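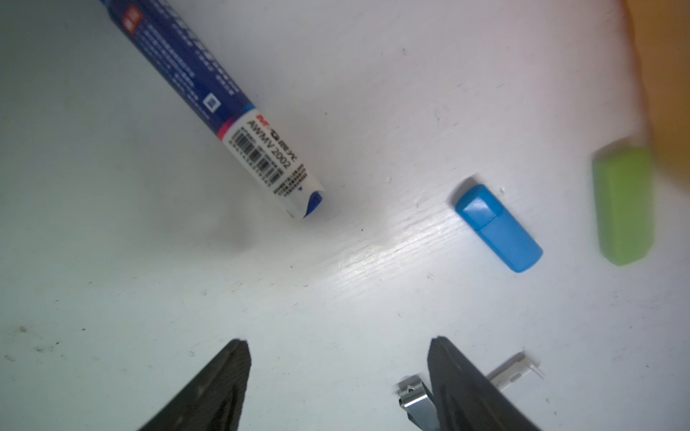 From: Selina Hubmann
To: Flurnel home care list
Date: May 19, 2024
Subject: Re: Night visits for patients at home

Dear Meinrad, dear all,

thank you for the question. I answer for the Clurley team.

Meinrad Thaler wrote:
> Our night nurses now drive up to 600 kilometers in a week.
> Families call mostly for pain and for restlessness. Does
> any team use a fixed telephone hour in the evening, before
> the night begins? And who pays for it?

Yes, we have done it for 4 months. One nurse calls every family between seven and nine and asks the same short questions: pain, breathing, sleep, and if the medicines for the night are in the house. Calls for a visit after midnight went down by about a third. I must say that August was very difficult for us, as two nurses were absent, so I would not start in the summer.

The cost was 2,646 euros for the first 3 months, only for the working hours. The Hevura fund has paid half of it. For the rest we are still waiting for an answer.

I can send you our question sheet, but it is only in German.

With kind regards,
Selina Hubmann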